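### 3.2 Room and furnishings

The study looked at how small objects end up where they do in shared rooms that have no fixed purpose. Homes and private offices were left out. In those settings one or two people usually decide where a tray or a cup belongs, and others follow. In a shared room the furniture itself does more of the work, and we wanted to see how much.

Sessions were held in the ground floor hall at Skovell, in Jostville. The hall is lit from overhead for most of the day, and the light reaches the tables evenly enough that we did not add lamps. The furniture was already in use when we arrived in November. We kept it, and asked only that large pieces stay in the same part of the hall between sessions - chairs could be moved freely.

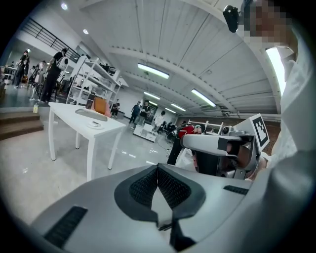
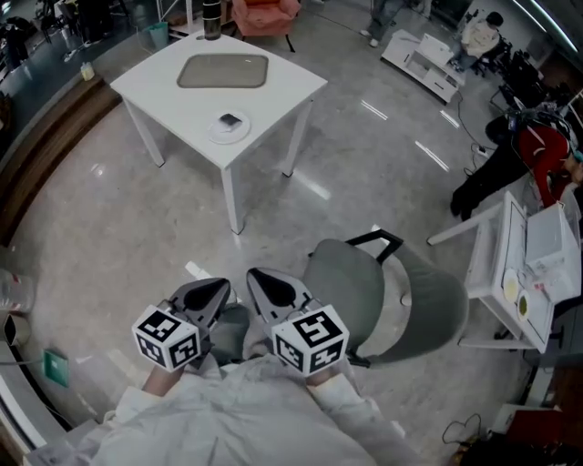

**Figure 2.** The hall at Skovell. First picture: ceiling with fluorescent fixtures. Second picture: white square table with tray and plate, gray office chair in front, coral-pink armchair behind.

Each small object was logged by the surface it rested on and by its distance from the nearest table edge. A plate standing on a tray was entered as one placement, and a plate beside a tray as two. Containers on the floor were logged only if they stood within arm's reach of a seat. Across 36 sessions this gave 2,130 placements, of which 839 were on square tables. Armchairs and office chairs were treated as seats even when something had been left on them.

Ezequiel Camacho and Tassanee Yensuk coded the placements separately and then compared sheets. Most disagreements concerned trays. A tray near the far edge of a table can be read as put away or as waiting to be used, and the coding guide from our earlier work at Suwannarat did not say which. We settled on "set aside" for any tray with nothing on it and kept "in use" for the rest. Wastebaskets were recorded with the furniture, as they were seldom moved within a session. Section 3.3 describes how the distances were grouped.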